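Subject: Re: [papercraft] Tuck flap keeps popping open

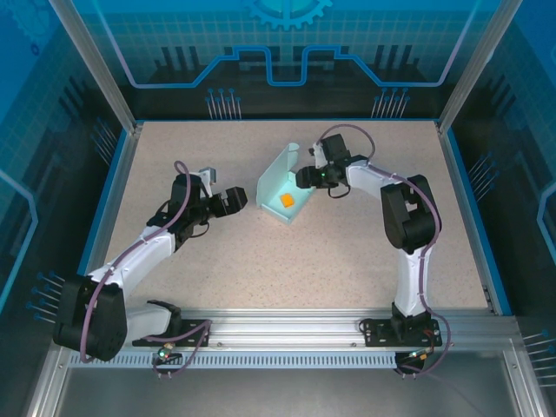
Mint-green box, lid up, orange cube inside.

Vibeke Bundgaard wrote:
> I scored the Tramow template at full depth and the
> lid still springs back. Is 170 gsm too light?

The weight is fine. Check the grain — it should run parallel to the hinge score. Across the grain, the fold cracks and the flap lifts again within the hour.

Also shorten the tab by 4 mm and round both corners. Template 601 has this correction; 500 does not.

Steinar Sveinbjörnsson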